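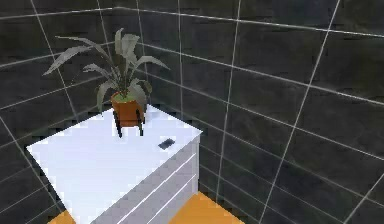
Surface-clearing units and changes to staff duties

Posted by Arnaldo Paiva, 5 November 2020

Our office services department at Nellside will introduce automated surface clearing on two floors. The rooms have first been set up in simulation, with cabinets, plants and small items left on top. There are 19 employees on the evening shift. May management reassign their duties before the trial ends, and who answers for an item that is moved or damaged?

Mangubat

Duties should be reassigned in writing only. At our site, 48 rooms were transferred to the machines in July, and the shift was kept at full strength until the trial closed. Staff now check each room after the unit has finished and handle plants and personal devices by hand. Two employees asked to return to their former duties and were permitted to do so. Training hours were paid. Please request that the same terms be entered in your agreement.

Duvport70

It depends on your contract. Ours says the department is responsible for damage.

Kaltis Facilities Desk

The reply above applies to items belonging to the employer. Personal property is normally covered by a separate policy, and employees should report any loss to their supervisor before the end of the shift.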